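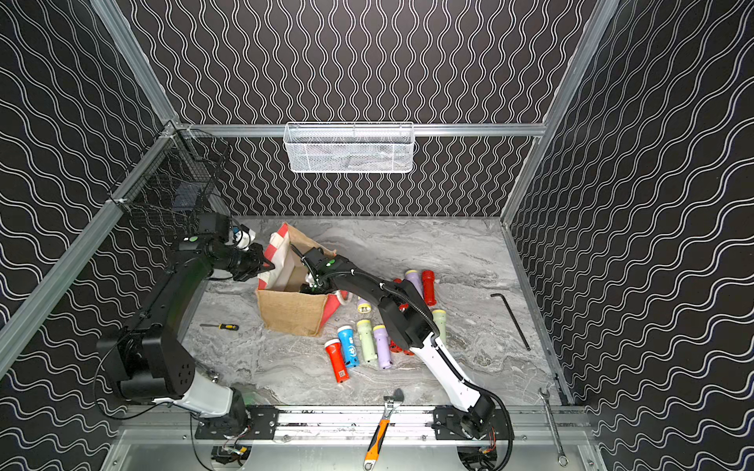
I'd been trying to get Obinna Ogunleye to sit down with me since November, and when he finally did, he showed up early with a bag of oranges and asked if I minded him peeling while he talked. I didn't mind at all! He got through four of them before we were done.

Obinna went into foster care at age nine, in 2000, after his mother was arrested. He'd been living with her and two of her cousins in an apartment over a tire shop in Cliscombe. He doesn't call it a terrible childhood, though some of what he told me made me put my pen down.

"My mom loved me," he said. "She also left me alone for days at a time. I had cereal and I had the TV. When the lady from the county came, I told her my mom was at the store. I'd been telling people that since Friday."

He had six placements in seven years. The first was with a couple who locked the kitchen at night. The second was fine, he says, but the husband got transferred out of state and they couldn't take him along. After that he stopped unpacking. He kept his clothes in a duffel with a broken zipper, and when a new foster mom put them away in a dresser while he was at school, he screamed at her and then took every piece back out.

I asked if he was angry in those years.

"I was tired," he said. "People read it as angry. I got suspended for sleeping in class and then I got suspended for what I said when they woke me up."

The last home was with the Idahosa family, and this is where he slowed down and smiled some. Mrs. Idahosa had three kids of her own and a rule that everyone ate at the table, even if you weren't speaking to anyone. Obinna wasn't speaking to anyone for most of that first winter. She'd set his plate down, say good evening to him, and get on with her dinner.

"She never pushed. I was waiting for the speech - you know, the my-house-my-rules speech. It didn't come. One night I asked her for the salt and her youngest yelled, 'He talks!' and I laughed so hard I had to leave the room."

He aged out at 18 and things got bad again. The Idahosas had moved in with a sick relative by then and he was too proud to call. He slept in a friend's car, and then in a shelter where his boots were stolen. He had 293 dollars saved and it lasted him less than a month. (I asked what he spent it on and he said, "Bus fare and fried chicken, mostly.")

What turned it was a phone call. Mrs. Idahosa had tracked him down through his old school counselor, and she wanted to know why he'd missed Sunday dinner. He'd missed a whole year of them! He took two buses to get there.

These days he works nights unloading trucks and spends two afternoons a week with teenagers in care, mostly driving them places. He likes the driving. Kids will tell you things when you're both looking at the road, he says, and if they don't want to talk there's always the radio.

His mother got out when he was 20. They see each other now and then, usually for lunch, and it's awkward. I asked if he'd forgiven her and he worked on his orange for a while before he answered.

"Some weeks," he said. "I've quit trying to make it one answer. I bring her groceries. She likes the expensive butter, so I get her that."

He had to leave then to pick up a boy from a dentist appointment, and he left the last two oranges for me.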